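Painted steel bin: bare patch on the floor, specks along the edge. Repaint or leave?

Posted by Ngân Đồng
Oct 4, 2019

I have a large open-top metal bin, blue-gray paint, used on a bench for small parts and cleaning items. The paint has gone in one area near the far wall. The patch is whitish, with a ragged border and dark speckles where it meets the sound paint. There are small specks that look like rust along the bottom of the far wall, and the right wall has some light scratches. The bin holds dry items only. Do I need to strip the whole thing, or can I spot repair? A local shop (Sayegh) quoted 200 dollars for blasting and powder coat, almost what I paid for the bin.

Maj-Britt Skjelbred

Spot repair is adequate for dry storage. Procedure:

Degrease the area and let it dry. Scrape the ragged border until the remaining paint no longer lifts under a putty knife. Sand with 120 grit, going two inches past the edge so the new coat feathers in. Treat the specks the same way. If they sand out to clean metal, it was surface rust. If they leave pits, use a rust converter first. Apply two thin coats of metal primer, then three of enamel, following the recoat times on the can.

Check the whitish area with a magnet and a fingernail before sanding. It may be bare metal, old primer, or zinc. Zinc needs a primer rated for galvanized surfaces, and ordinary alkyd enamel will peel off it. The scratches on the side wall can be left alone if they have not gone through the paint.

For comparison, my own bin:
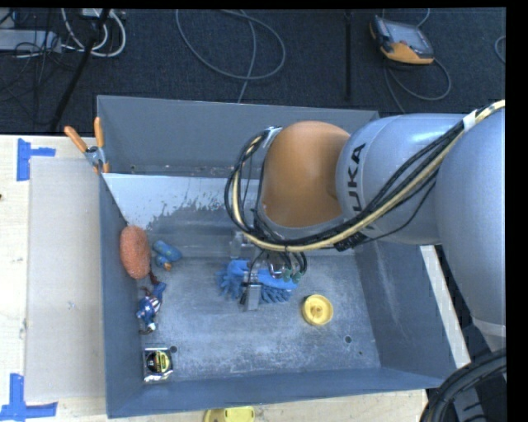

Blue-gray bin on the bench, worn strip in front of the far wall.

Mine has stayed in use with that wear. I plan to do the primer in November.

fekmont_shop

just put a rubber mat in it. the paint will come off again wherever stuff gets dragged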